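Publications > Household Studies > Working Papers > Section 4

4. Does a tray make a table tidier?

Advice on keeping a shared table in order nearly always includes a tray. The claim, repeated in the housekeeping guides we reviewed in Section 2, is that a tray gives cups a place to go and so keeps them from spreading. We found very little behind it. Borkowska and Lã, whose survey is cited most often, asked 636 households whether they owned a tray and whether they thought their table was tidy. Owning a tray went along with a better opinion of the table. That is a finding about opinions, and people who buy trays may simply be people who like their tables.

Our own doubts are more basic. It is not clear what "on the tray" means once real cups are involved. Stępień's coding sheet, which we used in the first round, offered two choices, on or off. Coders disagreed about mugs that stood against the rim, mugs with a handle hanging over the side, and anything standing close enough that a person at the table would treat it as part of the group. Ostrowski proposed a third choice, "gathered," for vessels that are on or near the tray and read as one cluster. We adopted it, with some reluctance - a loose category makes agreement easier without making the measurement any better.

Figure 3 gives a case of the kind that caused trouble. Five drinking vessels of different colors are gathered on and around a wooden tray with dark metal handles, and the tray sits diagonally at the center of the table. A folded gray-blue cloth lies to one side with a dark cup on top of it. Under the old sheet the coder had to rule on each vessel separately, and the cup on the cloth had no good code at all.
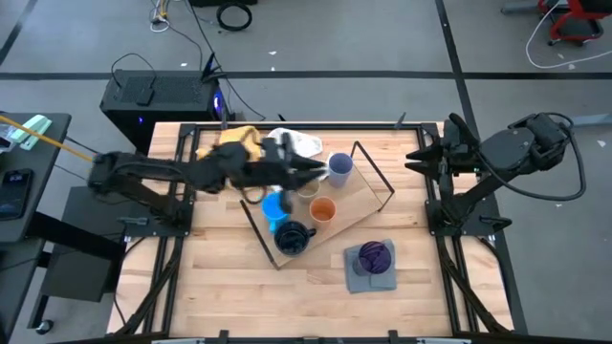
Figure 3. Mixed cups gathered on and around a tray, with cloths on the same table.

The cloths deserve more attention than the guides give them. A folded cloth and a crumpled one were scored alike in the first round, as "textile present," and this hid most of what a visitor would notice when walking up to the table. Jasińska argued that a folded cloth under a cup works as a small second tray and should be scored as one. We are not convinced. A cup may be set on a cloth because the cloth happened to be lying there, and a coder has no way to tell this from a deliberate choice.

The same problem runs through the Zikance guidelines, which count matching cups as tidier than mixed ones. Color was the only item on which all our coders agreed, and we suspect it is also the one that matters least. A mixed set standing close together was often rated lower than a matching set scattered over the whole table - a result that says more about taste than about order. We dropped the color item from the second round and kept the remaining ones unchanged.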